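Subject: Re: [teleop-data] Operator guidance for shelf tasks

On the Grurnik list in November, a Wateck site coordinator wrote:
> Our operators release the slipper as soon as it is over the shelf.
> Should these episodes be kept, or recorded again?

Please keep them, provided that the slipper remains on the shelf. Of the 116 episodes reviewed to date, 61 show an early release, and they remain useful for training when labeled as such.

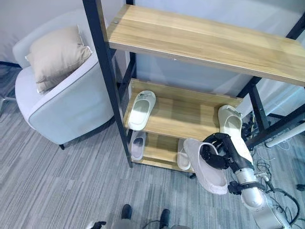 Shoe rack task, head view: slipper in the hand, in front of the bottom shelf.

Operators are asked to pause before opening the fingers and to keep the wrist steady while doing so. Episodes in which the hand pushes a slipper already on the rack should be marked with code 2.

Revised instructions will be posted in the Lakiletti folder. Sites should continue to use the present form until then.

Data Coordination Office
Tiongson Project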